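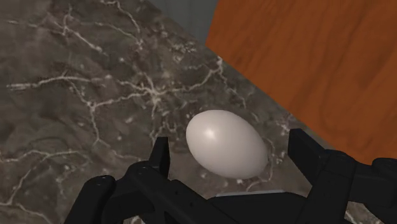
Week 5 notes: buying a simulator seat (and what to ask before you do)

Reece Staniforth, Robotics Applications, room 228

Okay, so last week we did grippers on paper: stroke, payload, finger geometry, all that. This week I want to talk about the software you'll be asked to recommend once you're out working, and I'm going to use Clirnis as the worked case. It's the package we've got on the lab machines until the end of October, on a trial licence from Lingate, so you may as well get some use out of it.

What you get for your money

The base seat is $883 a year. That gets you the physics engine, the scene editor and a library of 65 kitchen and bench objects, the egg included. The Tăng add-on is the grasp planner, and it's priced separately (grumble). The full bundle with Tăng and a year of phone support comes to $2505 per seat. Students, you pay nothing for the trial, but please log out when you leave or the seat stays locked and I get emails.

Why I keep going back to the egg

It's a lovely little test. Two fingers, a smooth object, a hard benchtop, and nowhere flat to grab. Look at how it's lying: the long axis is on a tilt, wide end one way and narrow end the other, and it's sitting nearer the left fingertip than the right. If both fingers close at the same speed, which one gets there first? And what does the egg do in the meantime? Have a think about that before you hit run, because the answer depends on a friction number that Clirnis fills in for you without asking.

That's my biggest gripe with it. The default friction is generous, much more generous than I'd trust with real eggshell and a real fingertip. You'll find it under Contact, second tab. Write down what it was before you change it!

Things I like

The surfaces look great. The stone benchtop with all that pale veining, the grain in the orange timber behind it - if you're training a vision model you want busy backgrounds like that, and you can swap them in a couple of clicks. Changing the colour of the lighting is easy too. Just remember that a pretty benchtop tells you nothing about whether the contact forces are any good. Those are two separate questions and the sales brochure mushes them together.

Things I don't

Eggs in Clirnis are rigid. They can't crack. You can squeeze as hard as the gripper model allows and the shell will sit there looking perfectly happy, so you have to set your own force limit and read the log afterwards. Galtitz, the other package we'll look at, has a breakage flag, but its scene editor made me want to go and lie down.

For the prac

Open the egg scene and save a copy under your own name. Run the close with default settings, then with friction halved, then halved again. Plot the force on each fingertip against time, both on the same axes. Then shift the egg so it's centred between the fingers and do the whole lot over.

Hand in the plots plus one page telling me whether you'd sign off on the base seat, the bundle, or neither, for a small food packing business. I don't mind which you pick. I do mind if you haven't read the support terms, particularly the bit about what happens to your saved scenes when a licence lapses.

Reading for next week is the Galtitz quick start guide, chapters one to three. Skip the installation bit, it's already on the machines.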